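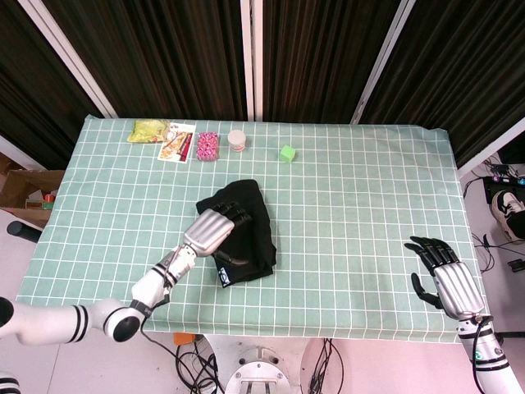

Black cloth, folded, on the green check tablecloth. Small items along the back.

Folding and Table Clearing: Your Questions

Do I really need a folding board?

No. I've tried three and gave them all away. A table at hip height does the same work, and you probably own one. The boards give you very even shirts for a week, and then they live behind a door.

Does the grid on the tablecloth help?

A little. Printed lines give you something to square an edge against, which is handy with a dark garment where you can't see the seams. I wouldn't buy a cloth for it. The Grellunden checked cloth people keep writing in about costs more than it should, and any check will do.

Why does my black T-shirt fold come out lumpy?

Usually the first fold. If there's a ridge along the top edge, open it up and start over. Pressing down on it harder won't fix it, whatever the videos say.

Should a logo face up or down?

Up, if you own several black things and want to know which is which. Otherwise it makes no difference. Chaimae Benkirane, who checks these answers, insists on logo down to save the print. I have yet to see proof of that.

Can I leave small stuff on the table while I fold?

Push it to the back in a row and leave the middle clear. A snack bag, a little box and a jar take up hardly any room there. Check that lids are on tight before you start swinging sleeves around.

Is the "80 garments an hour" claim true?

I doubt it. I timed myself on plain T-shirts and got through 23 in half an hour, with no phone and no coffee. The Mahrous booklet prints the bigger number and never says what was being folded. Washcloths, I'd guess.

How many folds should a shirt get?

As many as your drawer needs. One method going around has 7, and I can't see what the last few are for.

Will folding stop wrinkles?

It won't. Shirts left in a stack all winter come out creased along the folds. If that bothers you, use hangers.

Do you sell the tablecloth?

We don't. Try a fabric store and bring your table measurements, including the drop on each side.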